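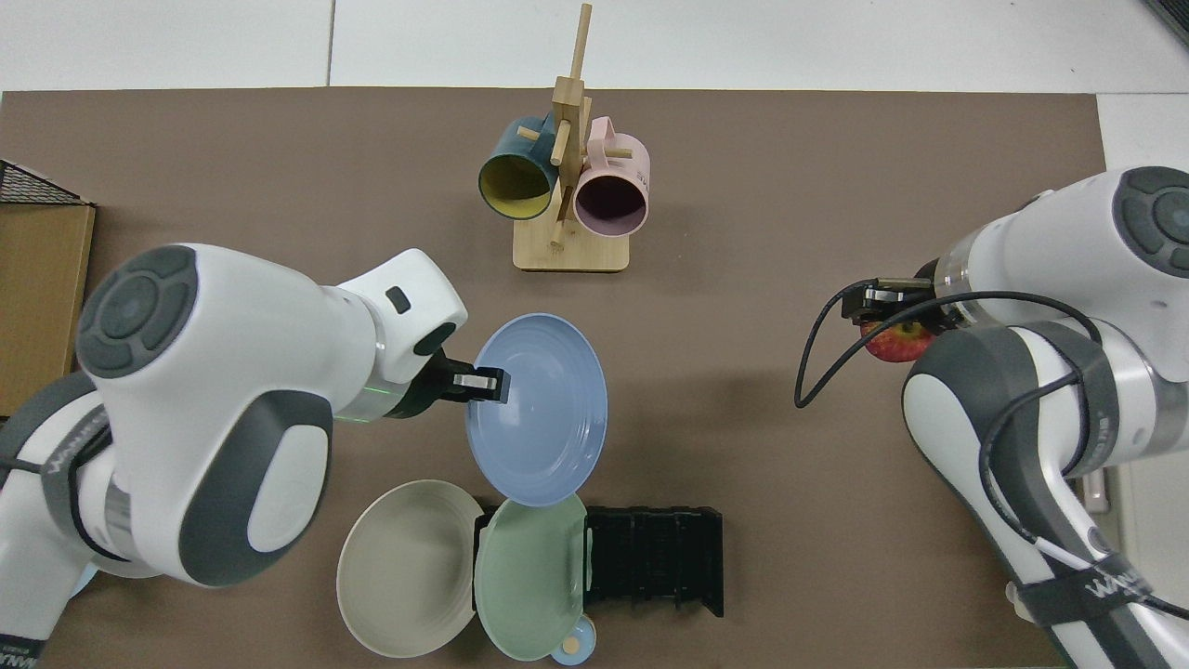 Imre Pintér has been repairing crockery for other people since he left the Plestanwood pottery, where he spent 4 years in the glazing shed. His workshop is two rooms above a bicycle shop, and he starts at half past seven because the light is best then.

Most of what comes through the door is everyday stuff. "People expect me to be surrounded by museum pieces," he says. "I mostly get mugs. Mugs and the lids of teapots. Somebody's gran had it, somebody dropped it, and they've kept the bits in a drawer for ten years."

He asks customers not to try gluing anything themselves first. Undoing an old repair takes longer than making a new one, and some household glues leave a yellow line in the clay that he can't get out. A clean break in two pieces might take him an afternoon, with a day left alone before he fills the join. A bowl in a dozen pieces is put together dry, with tape, before any adhesive is mixed.

"You need to know which piece goes in last," he says. "If you get the order wrong you end up with a piece in your hand and a gap it won't go into."

Buppha Ongart joined him in February. She trained as a bookbinder and answered a card he had put up in the library. She now does nearly all of the colour matching, working from a wall of test tiles that she has numbered herself.

"White is the hard one," she says. "I've got a whole row of whites. Blue you can get away with, if the pattern is busy. A plain white saucer shows everything."

The longest job they have taken on was a dinner service known in the trade as Dobos, after the layered cake, for the brown and cream bands round its edge. It belonged to a family hotel and had been stored in a cellar that flooded. The two of them worked on it for 50 evenings, on top of their usual orders. Pintér will not say what he charged — "less than I should have" — but the hotel still uses the tureens at Christmas.

He is firm about what a mended piece is for. Repaired plates should not go in the oven, the microwave or the dishwasher, and he would sooner they were not eaten off at all. Customers are given a printed sheet saying so. Some of them come back with the same plate anyway.

Ongart would like to run evening classes, and they have looked at a room in Ditov Street with a sink and decent windows. Pintér is less sure. He says he has never been any good at explaining things while his hands are busy, and that she would have to do the talking.

"I've told him that's fine," she says. "He can do the sweeping up."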